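The simulator says yes, the bench says wait

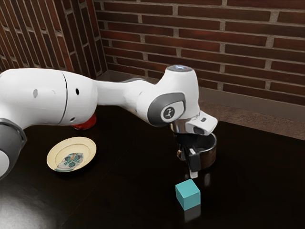 The sim table, teal cube in front, bowl behind it. My bench in Ostonville is less shiny.

I've run the cube-into-bowl job 393 times in simulation since May, and I still don't trust it. Innes Geddes, who shares the workshop with me, thinks I'm being stubborn. His view is that if the score is good the arm is ready. I've seen his shelves.

My trouble is with the friction. I set the tabletop value by guessing, then nudged it until the cube stopped skating off. Is that a model of a table, or a model of me wanting to go home? The small pads on the fingertips got the same treatment.

Natsumi Matsuda suggested shuffling the lighting and the plate position between runs, so I did, seven layouts in all. The score dropped on every one. She called that useful - I called it a wasted evening, but she's probably right.

Next I'm going to weigh a real cube on the kitchen scale and put that number in. After that, the finger gap. The Lindik forum swears by the default settings and I don't believe them either.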